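Two arms, one kitchen

June 29, 2020

I have been building a pair of robot arms in the spare room since January, and so far the only thing they have reliably picked up is dust. The real ones are still on the bench with their covers off. The ones that work live in the computer, in a kitchen far nicer than mine.

The plan was to get the software behaving in simulation first and then bolt everything together. Gilang Ong, who has the bench next to mine at the Gindville workshop, says this is what people do when they're scared of soldering. I've spent 70 evenings on it, so he may have a point. 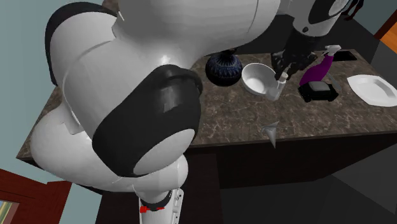 Sim kitchen, second arm over the bowl and the little white bottle. Marble-look worktop, naturally.

My next job is the grip. I had the finger friction set absurdly high, left over from a test in which I wanted nothing to slip, ever. It's now down to 12 and I have no idea whether that's sensible. Dalva Portela lent me her notes on contact settings, 134 pages of them, and I've read the bit with the diagrams.

Meanwhile the Ostik motor boards have arrived for the real wrist joints. Two of the connectors are the wrong sort. I've written to the shop and gone back to my imaginary crockery.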